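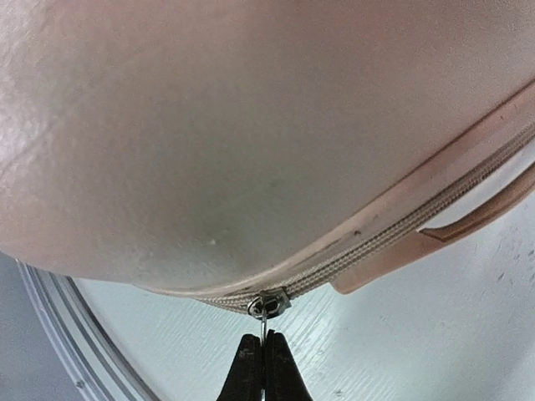

How often should the fingertips on a gripper be changed?

Before they start to slip, and on a schedule that somebody has written down and signed.

I have looked after the luggage cell at Vistley for long enough to have heard every argument against that answer. The usual one is that the tips are cheap to inspect and expensive to throw away, so you should run them until the grip fails and then swap them. I think this is wrong, and I think it is wrong for most cells that handle small metal parts, whatever the rest of the product is made of.

Our cell opens and closes zippers on suitcases before they are packed. The arm finds the slider, the two fingers close on the pull tab, and the arm follows the seam. A pull tab is thin and polished, and there is very little of it to hold. The contact patch on each finger is smaller than a fingernail. All the wear goes there, and the rest of the finger looks as good as the day it was fitted. People glance at the finger, see clean black faces and sharp corners, and move on.

What happens next is slow. The tab starts to sit a little lower in the grip. On a straight run you would never know. On the curve of the case, where the pull direction keeps changing, the tab turns between the tips and the slider binds. The software sees a rise in force and stops, which it should. The operator clears the stop and restarts. After a few of those, someone raises the grip force.

That is the step I would ban if I could. More force on a worn tip does hold the tab for a while. It also marks the tab, loads the finger joints, and hides the wear from the only signal we had. In August Yiğit Kocabaş went back through our stop log and found 137 stops on the zipper move, most of them after the grip force had been turned up for the second time. We had spent weeks adjusting the camera offset. The camera offset was fine. The tips had a groove in them you could feel with a thumbnail.

We now change both tips every 72 hours of running time. Always both, even if one looks new, because a new tip facing an old one puts the tab off center and you end up teaching the pick point again. The job takes 26 minutes if the torque driver is where it belongs. Most of that is the check afterward: close on the gauge strip, read the position, close again with the wrist rolled over, read it again. If the two readings differ, the tips come off and the seats get wiped. Grit under a tip is more common than a bad tip.

The wrist camera gets cleaned at the same time. It sits close to the work and it picks up lint from the zipper tape and a haze from the shells. Pale glossy cases are hard enough for it with a clean lens, and a dull metal tab in front of a bright table is worse. I would add the table to the list too. Dirt there has fooled our slider search more than once.

Imke Hollmann, who runs the budget for our side of the building, has a fair objection. She says a fixed interval throws away tips with life left in them, and she is right. Some of the ones we pull could go another shift or two. She would like us to use the force trace to decide, tip by tip. I have no quarrel with that as a goal. But the trace depends on the zipper as much as on the tip, and zippers vary from one batch to the next. Until someone can show me a trace that separates the two, I would rather waste a little rubber and steel.

Ute Reinholz at our Clidmont site runs the same cell on the old rule, change on failure. Her numbers look better than ours in a good month and much worse in a bad one. She also has a technician on hand through the night, and we do not. If I had that, I might argue less.

One practical point for anyone setting up a similar cell. Put the grip force behind a password, and give the password to the person who changes the tips – to them and to the shift lead. We did this last, and I wish we had done it first. The old setting is still penciled on the inside of our cabinet door, next to the second one and the third.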